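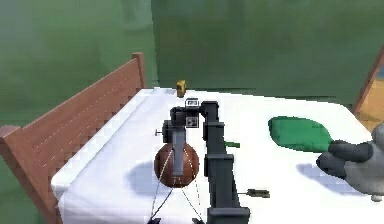
Muvstead guest rooms: my winter safety check, with comments
Checked Jan 5, 2020
By Vilho Suominen

I go through this list twice a year, once after the holidays and once in July when the windows have been open for weeks and everything's full of dust and moths. A few of you who rent out a room or two around Udley asked me to post it, so I've typed up my clipboard and left my grumbling in. Mark things OK, FIX or WATCH. I used to have a "fair" column but I'd put everything in it!

BEDS AND BEDDING

Bed frame bolts tight: OK
I go around with the hex key and give every bolt a quarter turn. The bed in the back room squeaks even when it's tight, and I've made my peace with it.

Slats seated, none cracked: FIX
One split slat in the blue room, right by a knot. I've swapped in a spare from the garage, but I want a proper replacement before the next booking.

Mattress seams and tags checked for bugs: OK
Flashlight, old credit card, all the way along the piping. Do the headboard too (take it off the wall if it comes off). It's a miserable job and I put the radio on for it.

Bedding clear of heaters: WATCH
The quilt in the small room is cut for a bigger bed and hangs down on the wall side. If a guest shoves the bed over to get at the outlet, that quilt ends up against the baseboard heater. I've folded it under for now and I'm looking for a shorter one.

Bedside lamps steady, cords behind the furniture: OK
Replaced one bulb. The shade says 60 watts max on the inside, so please read your shades before you put in whatever's in the drawer.

HEAT

Baseboard heaters vacuumed: OK
You know that burning dust smell the first cold night? Vacuum before you turn them on and you'll get a lot less of it. I use the narrow nozzle and a paintbrush.

Portable heater: FIX
We keep one Flaltar heater for the back room. It still shuts off when I tip it, I tried it on all four sides, but the plug felt warmer than I like after an hour. I've taken it out of the room and put a note on it so my wife doesn't put it back. No portable heater goes on an extension cord in this house, ever, and I've written that on the card by the door in big letters.

Thermostat card readable: OK
Rewrote it. The old one had faded so badly you had to hold it up to the window.

Water heater setting: OK
Ran the upstairs tap for two minutes and put the candy thermometer under it. It read 108, and that's plenty for a shower. A couple of years back I had it a good bit higher and a guest told me (very politely) that she'd nearly jumped through the curtain.

SMOKE, GAS AND FIRE

Smoke alarms tested: FIX
Four alarms, and the hallway one gave me a sad little croak when I pushed the button. New battery, same croak. I looked on the back and it's past its replacement date, so a new one's going up tonight. Check the date on the back of yours, they don't last forever even with fresh batteries.

Carbon monoxide alarm tested: OK
Loud. The dog left the house.

Fire extinguisher needle in the green: OK
It had migrated behind the brooms again. It's back on its hook by the kitchen door, and I moved the brooms.

Bedroom windows open all the way: WATCH
The one in the small room sticks in damp weather. I rubbed candle wax down both tracks and it goes up with one hand now, but I'll try it again after the next rain. If a guest can't open it in the dark and half asleep, it doesn't count as a way out.

Escape plan on the back of each door: OK
The blue room's had curled up, so I put fresh tape on the corners.

STAIRS, HALL AND PORCH

Handrail tight: OK
I hang on it with my whole weight. If it's going to come off the wall I'd like it to be with me.

Stair treads: FIX
The strip on step 4 is peeling at the left corner – only a little, but that's exactly where a sock catches. I've pulled it up and cleaned off the old glue with mineral spirits. The new strip goes down tomorrow when the smell's gone.

Night lights working: OK
Both the hall and the bathroom. I like the warm yellow ones, the blue-white kind makes the bathroom look like a fish store.

Porch light and house number: OK
Wiped the spiders off the number. You can read it from the road again.

Salt and shovel by the door: WATCH
Half a bucket left. We go through it fast on that north step.

BATHROOM

Outlet test button: OK
Press test, it clicks off, press reset, it clicks on. Took me five seconds and I still managed to skip it last time.

Tub mat suction: FIX
Half the cups have gone stiff and it slides. Into the trash with it. I've ordered a Jatoi one that my sister has in her tub, and until it comes I'm not renting the room with the tub.

Grab bar: OK
Screwed into the stud, hasn't moved a hair.

Medicine cabinet emptied: OK
Found half a bottle of cough syrup and somebody's contact lens case. Please empty yours between guests, especially if you take families.

PAPERWORK AND ODDS AND ENDS

Emergency card by the phone: OK
Our address is at the top in big print. People on vacation don't know where they are, and the dispatcher's going to ask.

First aid box: FIX
Out of the wide bandages and the tweezers are gone again. Added both to the shopping list, plus burn gel.

Deductible money set aside: OK
Our policy has a $1000 deductible and I keep that much in the house account so a burst pipe doesn't turn into a family meeting.

Spare keys: WATCH
One's missing from the hook. I think it's in my other coat.

STILL TO DO

Hallway smoke alarm, tonight
Stair strip, tomorrow
Call about the heater plug
Slat for the blue room (measure it first this time!)
Tub mat, when it gets here
Bandages, tweezers, burn gel, salt
Shorter quilt for the small room
Look in the other coat

If you use a list like mine and have something on yours that I've missed, tell me and I'll add it before I do the July round. I already know about the dryer vent. It has its own page.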